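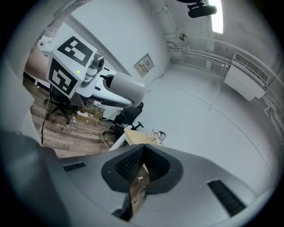

The Pumis hand kit is for collecting manipulation examples by hand, no arm needed. You hold it, you do the task, it records. Wide lens looks out over the gray housing and the view is a full circle, so with the tool pointed across a normal office-type room you still get the desk, the chairs, the pipes up by the ceiling and the AC unit on the wall all in one shot. That matters for tracking. The more fixed stuff in view the better the path estimate holds up when your hand swings. Square black-and-white markers read fine too, two on a white cube next to the arm is the kind of layout we mean when the manual says "cube mount, adjacent faces".

Page is still being filled in. Spec table first, then the notes people keep emailing about.

Pumis hand kit, rev 9
Status: in stock, ships from the Rarnton warehouse
Price: 1420 per kit, tax and shipping extra
Lead time on orders over nine kits: ask first

What's in the box
Gripper housing, gray, assembled
Wide camera, fitted and focused (don't turn the lens ring)
Two spare finger pads
Marker sheets, matte
Wrist strap
USB-C cable, the long one
Card reader
Printed quick start. The printed one has the old button order, use the PDF

Not in the box: memory card, charger, laptop, the arm. We don't sell arms.

What it records
Video from the wide camera, finger opening, motion sensor data, all on one clock. One file per demo. Press once to start, press again to stop, long press throws the last one away. Long press is new in rev 9, older kits need the firmware update and then a restart, two restarts if the light stays orange.

Files open in Sudska without converting. If you use something else there's an export to plain video plus a text file with the timestamps. Export is slow. Run it over lunch.

Setting up a room
Short version, the long version is in the manual, chapter 4.

Lights on and leave them on. Auto exposure is locked at the start of each session, so if somebody hits the switch halfway you start a new session. Big blank walls and pale floors are the hard case, not much there for the tracker to grab. Hang a poster, put a box down, tape up a marker or two. Wood floor with visible grain is usually ok.

Markers: matte paper, flat, full black border showing. Don't trim into the border. A curled corner is enough to throw off the pose, we've had three support tickets on that since November. Glue to something stiff. Put them where they won't get bumped and don't move them untill the session is over.

Loose cables on the floor are a trip risk when you're watching your hand and not your feet. Route them along the wall.

Do the mapping pass before the first demo. Slow walk through the work area, kit pointed where you'll be working, then a couple of loops at waist height. Then the calibration square. Then demos. If you skip the mapping pass the files still record but Sudska will refuse them later and you'll have wasted a morning.

Recording demos
Start each one from a different spot. Same start every time gives you a model that only works from that start. Vary the object position, vary your approach angle, swap operators if you can.

Move slower than feels natural. Not super slow. Fast wrist flicks blur and the tracker drops.

Bad grasp, object slips, you pick it up again: keep it, if the recovery was clean. If you fumbled for ages, long press.

Chandrasekhar Pai runs our own collection days and his number is 100 usable demos before training anything, for a single simple task like cup onto tray. Two-step tasks take more. He threw out 51 from his first batch, mostly for fingers out of view, and wants that mentioned here so new users check early. Check after five. Don't check after a full day.

Using it with an arm
The same housing bolts to an arm flange with the adapter plate (sold separate, part name Jin). So the camera view at collection time and at run time line up, near enough. Jin plate fits the common four-bolt pattern, measure yours. Torque values are on the sheet that comes with it. Take the wrist strap off first, please.

Run the latency check after mounting. Every time, also after you've changed the cable. Hyun-seo Ryu wrote the script, it's in the tools folder, takes a minute.

Known issues, rev 9
Card not recognized on first boot. Eject, reinsert.
Finger opening reads slightly negative when fully closed. Cosmetic, fix coming.
Black corners on the video are normal, that's the edge of the lens circle. Don't crop before importing.
Housing gets warm on long sessions. Fine up to the warning beep, then give it ten minutes.
Clock drifts if the battery went fully flat. Plug in and sync before recordng.

Parts
Finger pads, pair
Jin adapter plate
Marker sheets, pack
Replacement lens cover
Strap

Prices for parts are on the order form. Pads are the thing you'll run out of, get extra.

Orders and support
Quotes: Krystyna Domański. Put the number of kits and the shipping country in the first mail, saves a round trip.
Repairs: Remigiusz Borkowska. Send the serial from under the strap and one raw file that shows the problem. Raw, not exported.
Mailbox is checked mornings up to 11:30.

Rev 8 owners: swap program is open, you pay shipping one way. Keep your card and your pads, send back the rest.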